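Product Review: Jilden Rack Service Simulation Package
Prepared by Sheyla Pacheco, Technical Training Office, Apaza Institute
January 16, 2019

The Institute reviewed the Jilden package as a possible teaching aid for its course in equipment room maintenance. The software supplies a simulated workroom in which students program a robot arm to work at an equipment rack. The license covers 17 seats. Installation on the office's computers was completed without outside help.
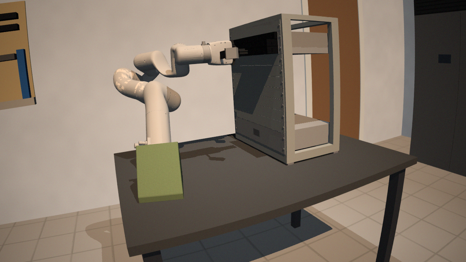

Scenes and Models

The standard scene places the arm and the rack on one table, with a green block in front of the arm's base. The rack is modeled with an open side and separate front panels, and students found the layout easy to learn. Shadows are drawn with hard edges and can be distracting on the darker panels. The vendor should offer a softer setting.

Views may be switched at any point in an exercise. The view from behind the gripper was the one most often chosen for close approach work. 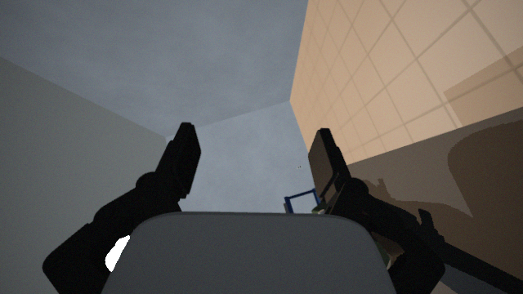

Both fingers remain visible in this view, although the black linkages lose most of their surface detail. Eliécer Marulanda, who led the trial sessions, recommends keeping a second, wider view open on another monitor.

Exercises and Support

The package includes 23 exercises. The early ones are well graded. The later ones assume knowledge that the 307-page manual covers only in its appendix, and the index is poor. Written questions to Jilden were answered within two days. 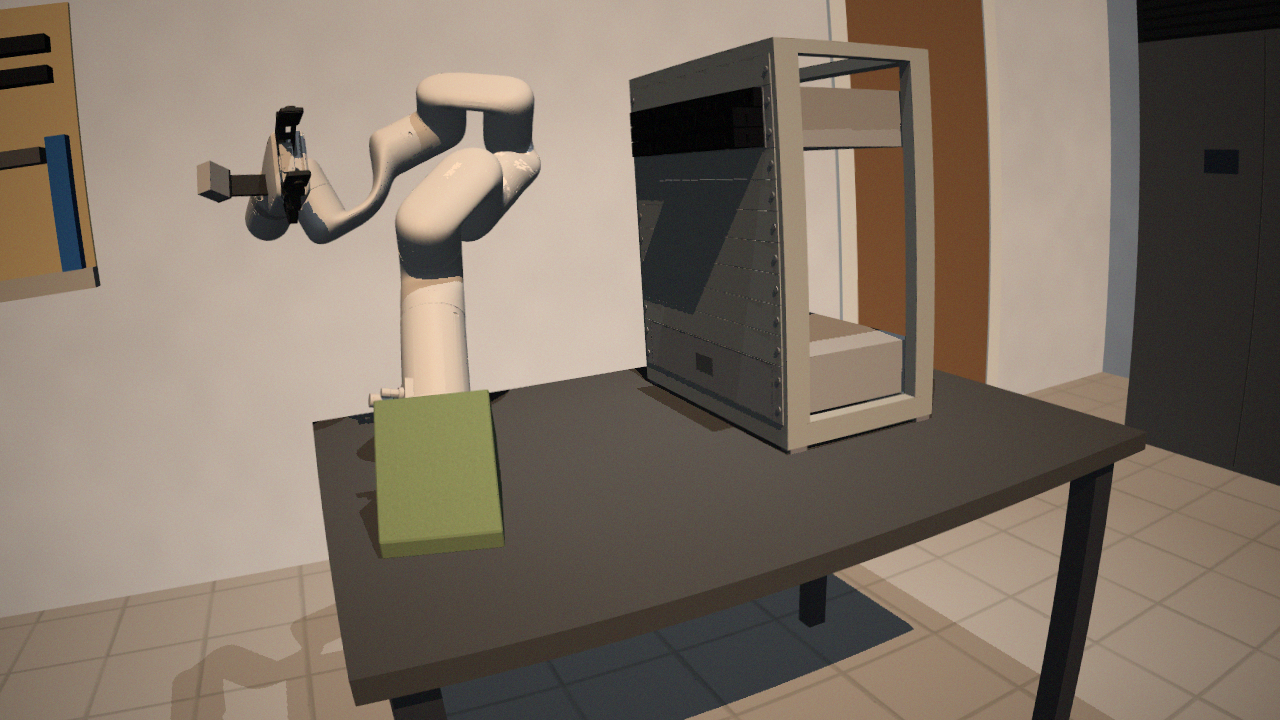 The arm, green block and rack in the standard scene, wide view.

Recommendation

The package is suitable for second-year students. Purchase is recommended for the August term, subject to receipt of a corrected index.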